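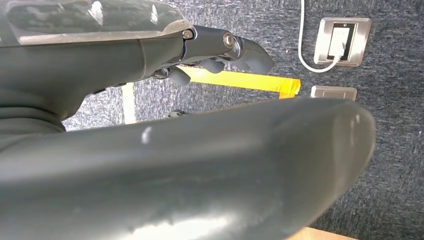 Good morning, everybody, and thank you for coming in on a Saturday, I know the coffee was a big part of it! I want to spend my 14 minutes on how we look after the gripper on our arm at Okness, which has been running since April and has taught me more about small screws than I ever planned to learn. Start at the pivot, the round bolt with the shiny ring, and then go back to the little hex-head screw just behind it, near the front edge of the smoky plate. Those are the two I check first every time, before I power anything up, and I'd ask you to do the same.

(Pause, let people look.)

With the power off and locked out, move the fingertip gently by hand. You're feeling for side play. A tiny bit is fine, but if it clicks, stop and write it down before you touch a wrench. I used to tighten first and write later, and I lost a good week that way, chasing a problem I had hidden from myself.

Next, the finger pads. Wipe them with a damp cloth, no solvent please. We go over them after every 40 hours of running. Scuffs on the housing don't bother me, so leave those be, but a pad with a nick in it gets swapped. We keep 3 spares in the Findia drawer.

(Mention the Udemier log sheet, copies by the door.)

Last thing before questions, and then I really will sit down: after a pad swap, run the slow open and close cycle and watch it all the way through.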